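**Ticket 327 – slices leaning in the clear racks, liners creeping in the tray**

Status: closed
Priority: normal
Opened: August, 8:40 am
Equipment: two Lusier clear racks (left and right), one cream tray with paper liner, sandwich bench

**Problem as reported**

Round pieces don't stay straight in the slots of the right rack. They go in upright and then tip toward the rail end, and whoever builds the next sandwich has to pinch them by the face instead of the edge. Soft items get marked that way and the cheese tears at the corner. The left rack does it too, but less.

Second complaint, same bench: the paper liner slides toward one end of the tray when a bottom bun is set down on it, so the bun ends up off center.

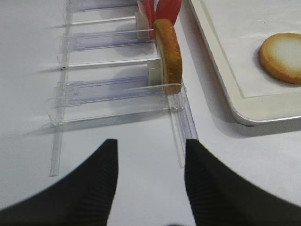 Flurkgate Test Kitchen – Bench Equipment Support

**8:55 am – first look**

Both racks have the same clear rail along the tray side and the same thin divider walls. The white blocks at the inner ends of the slots are the part we need to sort out. They are there to hold a piece up at the rail end, and they only do that if the piece is about as thick as the space left between the block and the lip. A thin round one has room to lean and ends up with its weight on the lip. Thick bun halves mostly fill the space and stand fine.

Asked the bench when it started. Answer was after the last deep clean, when all the blocks came out and went back in. No one wrote down which block came out of which slot.

**9:20 am – checked the blocks**

Took the blocks out of both racks and compared them side by side. There are two thicknesses and they look almost the same unless you stack them. The thin ones measure 4 mm, the thick ones 9 mm. In the right rack the thin blocks had gone into the slots used for thin items, so there was extra room exactly where we don't want it. In the left rack the mix was closer to right, which fits with the milder complaint.

Swapped them so the thick blocks sit behind the thin items. A single slice stands much better. Two slices together still lean a little, but they lean together and the edge is easy to get hold of.

**9:45 am – long and odd-shaped items**

The bench also wants to use the racks for things that aren't round: cake sticks, small red pieces for garnish, the sweet builds in general. I was asked if there is a block for those. There isn't one. Long items should lie down along the slot and shouldn't be stood up at all.

What I'd suggest:

- Long items go lengthwise, flat on the slot floor, one behind the other.
- Small round or oval pieces go at the rail end of the same slot, so the long item keeps them from rolling back.
- Don't put anything sticky in a slot with ridges on the floor. It takes a bottle brush to get it out.

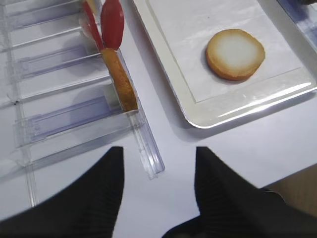
Crumbs are the other thing. The floors of the slots are ridged and dark bits settle between the ridges and next to the dividers, where a cloth passes right over them. On clear plastic over a white bench every speck shows, and we have had people reject a rack as dirty that had been through the wash that morning. I'd rather the racks got a quick tap upside down over the bin before washing than a second wash after.

Please don't use the green scouring pads on them. One of the older racks in the store room has gone cloudy along the rail and I'm fairly sure that's why. Soft cloth, warm water, ordinary dish soap, air dry standing on the squared-off end of the rail.

**10:30 am – liner in the tray**

Moved on to the liner. The sheet is cut a little smaller than the floor of the tray, and that leaves a border of cream on every side. That is how it's supposed to be – a full-size sheet rides up the rounded corners and buckles. The trouble is that the inside of the tray is smooth and dry paper slides on it.

Tried three things:

1. Full-size sheet, trimmed at the corners. Stayed put but took too long to cut, and it curled at the ends.
2. Small square of damp paper towel under the middle. Worked, but left a wrinkle you could see through the liner.
3. A few drops of water wiped over the tray floor with a fingertip, then the liner smoothed down from the middle out. Worked and left no wrinkle.

Going with number 3. The bun goes down cut side up, straight from above, and the liner holds. If it is set down at an angle and pushed into place it will still drag the paper along a bit.
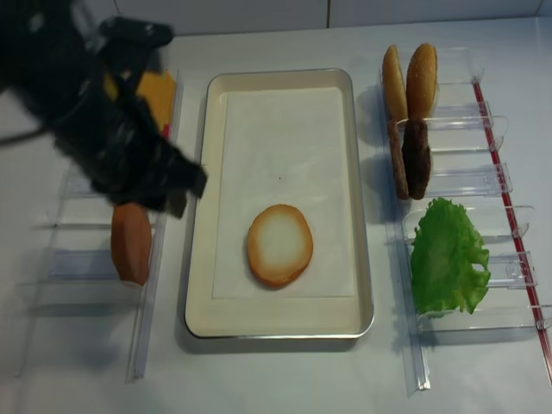
Miloslav Machala: I tried the drops of water before lunch and the paper stayed where it was through the whole build. My one worry is the heel of the bun going soft if the tray sits for a while. Could we get liners with a waxed back? Also, the tomato is still slumping in the left rack. It was sliced this morning and it's very ripe, so it might be the tomato and have nothing to do with the block.

**1:15 pm – reply to above**

On the waxed liners: Maluleke sells them in our size, item 127 in their paper goods list. I've asked for a sample pack. It would come with the regular Postamex delivery, so there's no extra freight. Until then, use less water than you think you need. Fingertip only, no spray bottle.

On the tomato: agree it's probably the ripeness. Cut a fresh one a bit thicker, let the slices drain on a towel for around ten minutes, and stand them up cold. No block is going to hold a slice that is already folding. Put the larger slice toward the front and the smaller one behind it.

**2:05 pm – loading order**

The bench asked for one fixed order, to stop people loading the rack differently on each shift. We settled this for the left rack, counting from the wall end:

- Far slot: cheese, two squares, leaning on the rail. Let the back one stand a little off from the front one so the two come apart easily.
- Middle slot: tomato.
- Near slot: bottom buns, close together.

Tray in the middle, long side running front to back, liner already down before anything is loaded. Right rack goes on the other side with its rail facing the tray. Leave enough space between rail and tray to get a hand in. Pushing the racks tight against the rim looks neat but you then knock the rail every time you reach over.

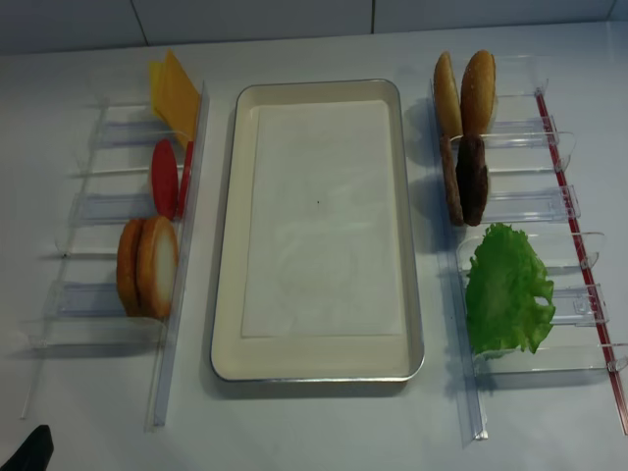

## Resolution

Blocks swapped in both racks. The thick ones now have a dot of food-safe marker on the top face. The thin ones are left plain. After washing, blocks with a dot go back behind cheese, tomato and any other thin item, and plain blocks go behind buns.

Liner: damp fingertip method for now. The card taped inside the cupboard door has been changed to match.

## Still open

- Waxed liner sample from Maluleke. Will log the result here and reopen if they slide.
- Asked Lusier if the blocks come in a second color. No answer yet.
- The cloudy rack in the store room should be taken out of use. I've put a note on it – please don't wash it and put it back on the bench.

Closed at 3:30 pm. If the leaning comes back, check the blocks for dots first and then add a line to this ticket with the slot and the item.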